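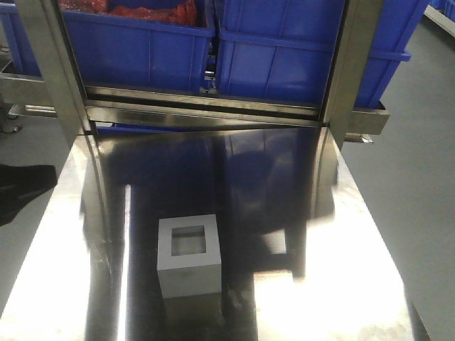

Orthostatic hypotension is a drop in blood pressure on standing. The usual cutoff is a systolic fall of 20 mmHg or a diastolic fall of 10 mmHg within three minutes. I have had it since May, and my notes on measuring it at home follow.

**Procedure**

1. Lie flat for 5 minutes. No talking, no phone.
2. Take 2 readings, one minute apart. Write down both.
3. Stand up. Take a reading at one minute and another at three.
4. Record pulse with every reading.

The cuff stays on the same arm throughout, with the arm supported at heart level. Letting it hang raised my standing numbers enough to hide the drop on several mornings.

Time of day matters more than I expected. My largest falls come before breakfast. The evening set is often normal, so a single afternoon visit at the clinic missed it.

Nuanchan Srisuk, the nurse at my practice, asked for the raw numbers instead of averages. I keep them in a plain text file, one line per reading, with a column for symptoms. Dizziness and the size of the drop do not track each other well in my case.

Next change to test is a larger cuff. Mine is at the top of its marked range.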